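4.3 Do viewers leave when a regular panelist is missing?

The claim that viewers "switch off" when a familiar face drops out of a quiz show is repeated so often in trade coverage that it is rarely checked. Plukport is the usual case. When one of its regular panelists was off the air for eight weeks, several entertainment sites reported an audience in revolt, and Tommont, which makes the show, later pointed to the reaction as proof of how attached viewers were to the cast. We found very little in our material to support either story.

We began with the posts. The Talavera archive holds 541 public messages from those eight weeks that mention both the show and the missing panelist. Two coders read all of them without seeing each other's notes, and where they disagreed the message was marked as unclear and left that way. We did not try to talk the coders into agreement, a habit in this kind of work that tends to produce tidy tables and hide the hard cases. A good share of the messages turned out to be links to news stories with no comment added. Others were jokes that had been copied, word for word, from one account to the next. Only 200 messages said anything in the poster's own words about the absence, and many of those asked a plain question: is this person coming back?

A question is weak evidence of anger. It is also weak evidence of loyalty. A person who notices a gap in the lineup must be watching in order to notice it, and a person who has stopped watching has no reason to post at all. Counting messages therefore tells us something about the people who stayed, and the coverage of Plukport used it to make claims about the people who left.

There is a second problem with timing. The busiest stretch of messages came after the first news stories had run, so the stories cannot simply be reporting the reaction – in part they made it. We cannot say how large that part was. The archive keeps the time of posting but has no record of what a person had read beforehand, and we are wary of earlier studies that fill this gap by assuming a fixed delay between reading and writing. The delay chosen in such studies usually happens to be the one that gives the stronger result.

Repeats make matters worse. During the absence, the channel ran older episodes in which the missing panelist appeared, mixed in with new ones. Some posters who complained that the panelist had gone were answered by others who had seen the same panelist on screen that evening. Any comparison between weeks "with" and weeks "without" needs a clean list of which episode went out where and when. We had such a list for Rorkevberg and for no other region, and the version available to us had been last corrected on 16 July 2019. We use it below with that limit in mind.

For Rorkevberg, the ratings fell during the absence. They had also fallen in the same part of July in the year before, with the full cast in place. Light evenings and repeats would be enough to explain a dip of this kind, though we have no means of showing that they did. What we can say is that the missing panelist is one candidate among several, and that the trade press picked it without testing the rest. Nor do we put much weight on the recovery that followed the panelist's return, as it came in the same week as a new prize round.
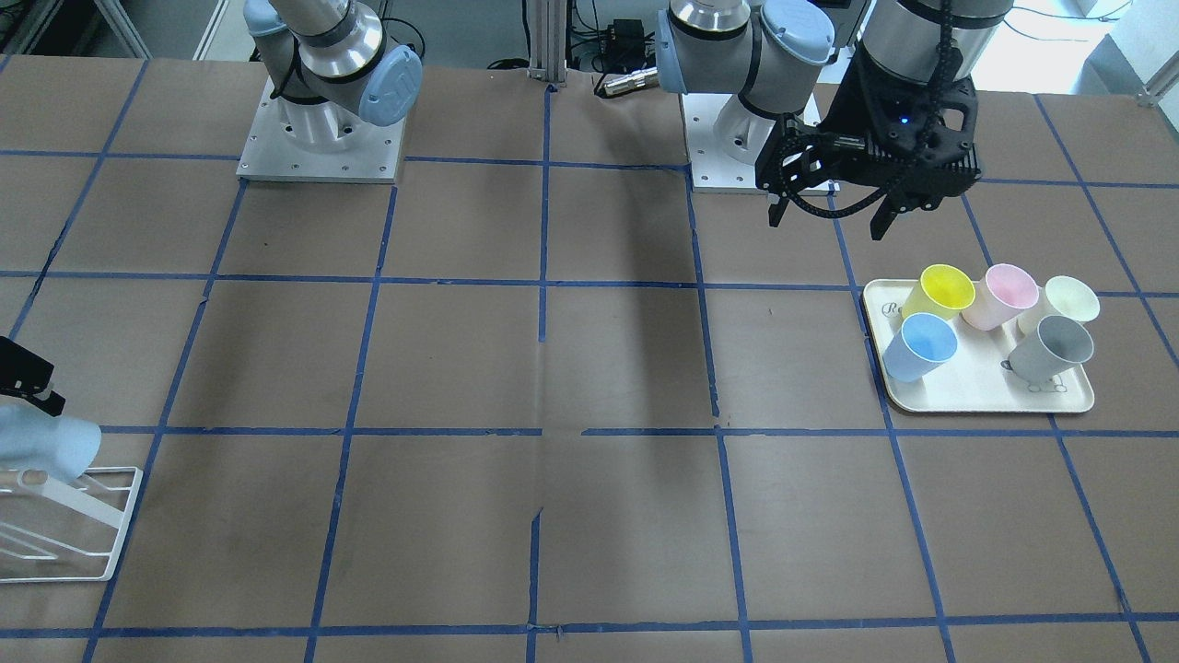
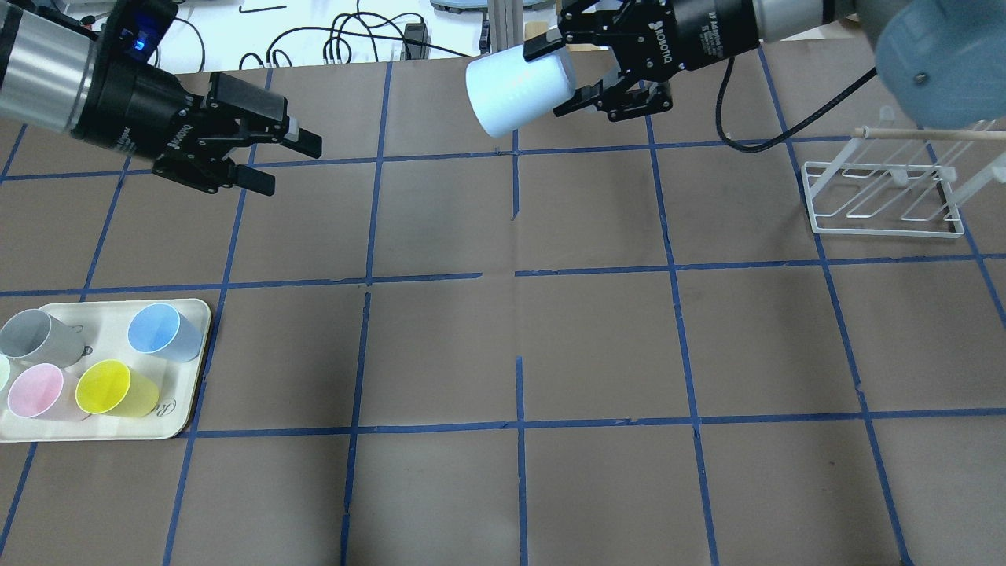
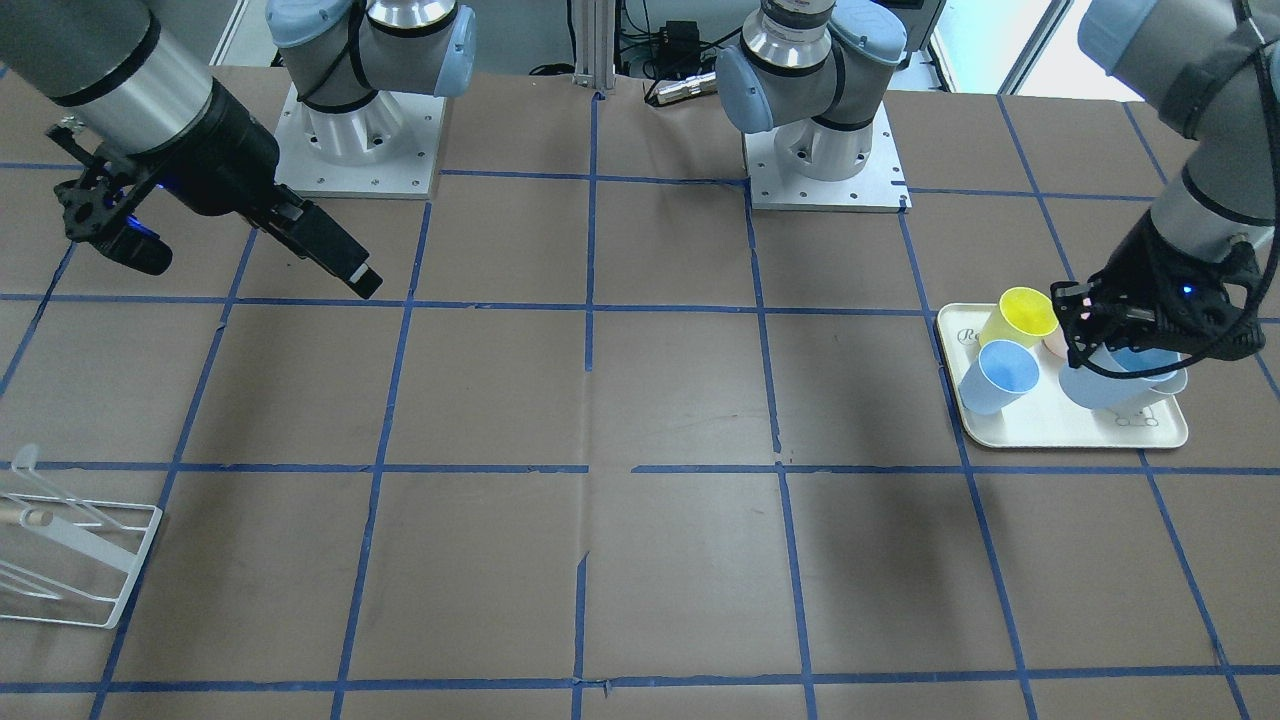

Figure 2. Brown table surface divided into cells with strips of blue tape.

One reader of an earlier draft objected that we were asking too much of the messages, and that 200 people taking the trouble to ask after a quiz panelist must mean something to the people who cast the show. It may well. Our complaint is with the step from there to the ratings, and the same reader agreed that the Rorkevberg list could not carry it. The draft went further than this section does and treated the lack of a clear drop as a sign that the cast does not matter to viewers. We have taken that sentence out, as one region and one absence cannot support it either.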